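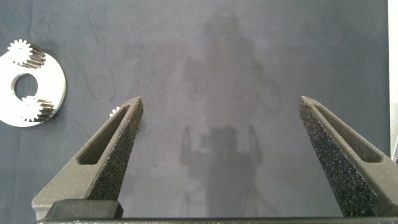
Club Catalog, Issue 26, page 15

Print this page | E-mail this page

DROLERO GEAR SORTING KIT (CLASSROOM EDITION)

The Drolero is what the Arnthorpe Robotics Club sells to other clubs when they ask how we got our beginners to stop building sumo bots. It is a tabletop exercise in which an arm picks up small gears and sets them on a disc. A bright seven-year-old can do the same job while eating a sandwich. Our senior team needed most of a school year.

What you get: one disc with a center hole, a bag of gears, a fabric mat, the task booklet and a set of grip pads for the fingers. You supply the arm, the table and an adult who doesn't mind the word "recalibrate." The pads are gritty on purpose. Smooth fingers shot gears across the room during the first season, and we still find them in June when the cupboards get emptied.

The booklet has 15 tasks. Task 1 is to move the open gripper over a gear and stop. Students find this insulting until they try it. Task 15 is a full disc, loaded against the clock, and so far 2 teams have finished it at the Galindo spring meet. One of them was ours, and yes, we bring it up a lot.

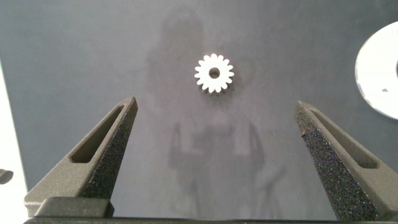 Finger alignment gets its own chapter, and it is the chapter everyone skips. Set the opening, write the number down, tape the number to the table. Then start small. For the first practice, put out a single gear, flat, with plenty of bare surface on both sides and the fingers well clear of it, and have the student line up the gap by eye before touching a key. A gear looks enormous in your palm. Between two open fingers it looks like a crumb, and that's when the wrist camera starts earning its keep. Shiny surfaces will also give you back a ghostly reflection of whoever is leaning over to help, so check your vision code before blaming the gear.

Once picking up works, move on to placing. The Prukodley worksheet (included, stapled upside down in the last batch — sorry) has teams draw where each gear should sit on the disc before any code gets written.
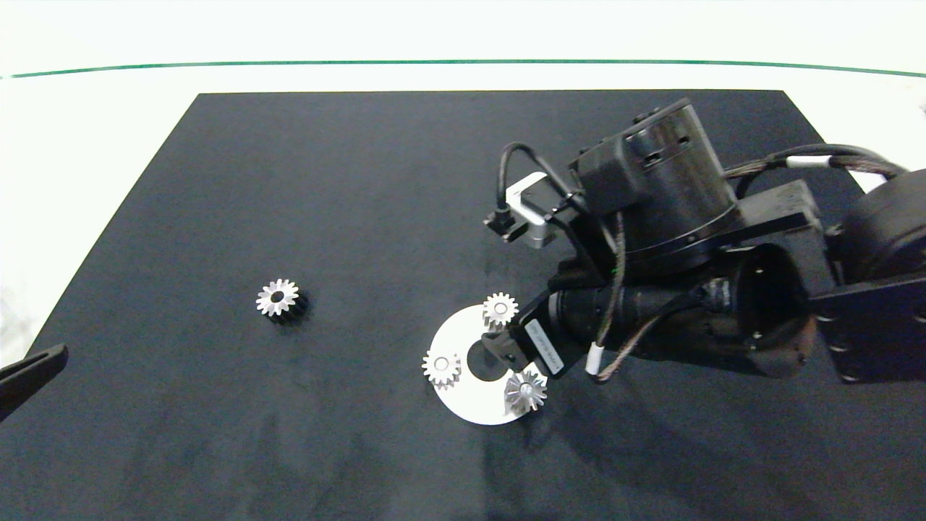 Teams that skip the drawing tend to put every gear on the same spot and call it a tower. We award no points for towers.

Price: $40 to clubs, shipping extra. Spare gears are sold by the bag. Allow one spare bag per term, or two if your room has a floor vent.

Questions about orders go to Tumelo Mabaso, who packs the boxes and would like you to include a room number.

Print this page | E-mail this page

READER COMMENTS (3)

gearhead_mom: Does it work with a left-handed setup? Our table only fits the arm on the one side.

T. Mabaso: Yes. Flip the diagram on page 4 and ignore the arrows.

coach_k: We are stuck on Task 6 and have been since before the holidays. The kids have named it. I can't repeat the name here, but the booklet is very clear and the pads hold up fine.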